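Buy the Instruments First

Every hospital board wants to announce a surgical robot. I have worked eleven years in purchasing for a regional health service, first in Skov and now in Karnton, and I would like to say something about the price, which is normally the only part the public hears.

The price of the machine is the smallest problem. It is paid once, often with a grant, and there is a ceremony. What comes later is paid from the ordinary budget, every month, and for this there is no ceremony. I mean the drapes, the service contract, the sterilising trays, the training hours, and above all the instruments. Each one has a limited number of uses, and after the last use the system refuses it, even if it looks perfect.

My colleague Themba Modise made a plan for 4 theatres before our last purchase. He counted instruments per procedure and not per year, as the sales people prefer. His number was 18 per cent higher than theirs. He was not popular in June.

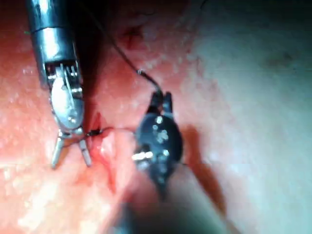

Suturing is a good case to think about. A surgeon who is still learning needs many hours of practice with needle and thread before the first patient, and these hours also wear out instruments. In the Clendham proposal the practice hours were written as zero. I asked why, and I was told that training is "included". The trainer was included. The needle drivers were not.

Eyvindur Damgaard, who manages the theatres at Wetar, argues that I am too cautious, and that a hospital which waits will lose its young surgeons. He is right that they leave. But I have also seen a robot stand under its cover for seven weeks, as the instrument budget was finished and the new one had not yet opened – and the surgeons did not stay for that either.

So my request to boards is modest. Before you sign, ask for the cost of the eighth month, in writing, with practice hours in it.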